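Garnesard Tabletop Items – data card

Version 9
Maintainer: Gintarė Mockus
Subset: bags and small goods

Contents

The subset covers small household items handled on a white table: thin plastic bags, cups, bottles and hand tools. Item names are kept short and generic. Trade names are recorded only when they can be read on the item.

Organization

Records are grouped into 14 folders by item type, with at most 1000 records per folder. Each record has an item list, a surface field and a free-text note. The Vorlow index links items that appear together. Kamix labels from earlier versions are still accepted on import but are no longer written.

Item fields

material: plastic, glass, metal, mixed, unknown
clarity: clear, translucent, opaque
state: flat, folded, crumpled, unknown
color: one plain color word

A bag that is bunched up is entered as crumpled – folded is reserved for bags with a deliberate crease. Translucent bags take the color of the film, even where overlapping layers look darker. Items that cannot be named with confidence are entered by shape and color, for example "black tapered object". 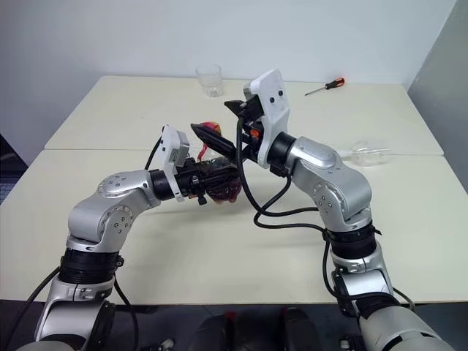

Are bag sizes included?
Only for bags measured flat before use, given in centimeters as width by height. The field is blank for all others.

Known issues

Clear cups and clear bottles were swapped in about 30 records of the Danzer folder. Corrections are planned for July.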